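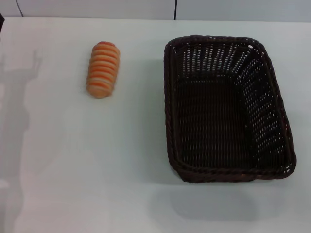

Striped roll and wicker basket on a white table.

How to write up a minor inventor

Every district has one. Ours is Ionescu, who came to Pendwood in 1894, built steam pumps, fell out with everybody who bought them and spent his later years trying to get a flying machine off a hill. It stayed on the hill. He has a lane named after him, spelled wrong, and until lately no written life longer than a paragraph in the back of a church guide.

If you have a similar figure in your own parish and a few spare evenings, what follows is the method Magdy Kamel and I used. It is slow, but you will meet some very patient archivists.

Start with what people already believe. Write down every local story before you look at a single record, with a note of who told it to you. We had the duel, the fire, the secret visit from a government man and the wife who was a countess. You will need the list later, when somebody stands up at your talk and asks why you left out the countess.

Next, fix the dull dates. Birth, marriage, addresses, death. Census returns and parish registers will give you most of them, and they will disagree. Ionescu loses two years of his age between one census and the next, a trick I have been trying to learn. Don't choose the date you like best. Put both in your notes with their sources and carry on.

Then go to the patents. Search by surname first, then by every bad spelling of the surname you can think of, then by the firm. We found nothing under Ionescu for a fortnight. He was filed under Jonescu, with the rights made over to the Jellow works, where he was employed as a fitter and, to judge by the letters, tolerated. Read the whole specification, including the dreary bits. The opening always claims the thing is new and useful. The drawings tell you whether it could have worked.

A granted patent proves that a form was filled in and a fee paid. It does not prove that the machine was built, sold, or safe to stand beside. Local histories are full of men who "invented" the turbine on the strength of a drawing and a stamp. 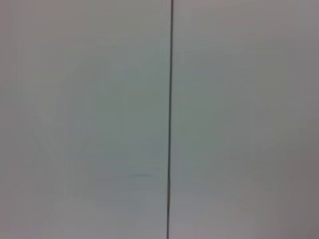 Newspapers come after the patents, because by then you know which years to search. Read the reports of the day and also the following week's letters, where the neighbours put their side. The Pendwood paper called the hill trial "a most promising ascent". A letter in the next issue, from the farmer, asked who was paying for the hedge.

Keep a card for each claim. Paper or computer, it makes no difference, though mine are paper and Magdy's have survived a house move. Put the claim at the top, the source beneath it, and a word for how far you trust it. We use "firm", "fair" and "pub".

When you sit down to write, go in order of his life and resist the dramatic opening. Nobody needs the hill on the first line. Say who he was, when and where he lived and what he made. Keep the sentences short. Be very careful with "first". First in the world is almost never true, first in the county is usually disputed, and first in Pendwood will get you a letter from Unden, the next village along, which had a man with a kite. If he was first at anything, say at what, and cite the page.

Leave out adjectives such as "visionary" and "ahead of his time". If his pumps leaked, say they leaked. Ionescu's did, and the complaints book from Jellow is the best thing in our whole article. He answered the complaints himself, in green ink, and he was never once sorry.

Have it read by someone who doesn't care. Shireen Makhubela read ours and struck out 9 paragraphs on valve gear, all of them mine. I put one back. She has since found it.

Last, list your sources in full, with reference numbers, and deposit a copy with the county archive as well as putting it online. Websites vanish. The archive at least has a roof, and ours keeps a shelf for this sort of thing next to the drainage maps.

Allow 30 evenings if he was tidy with his papers. We began in December and were still arguing about the kite man when the blackberries came in.

Contact us | © Pendwood Local History Pages | Last updated 31 Aug 2026 | Back to top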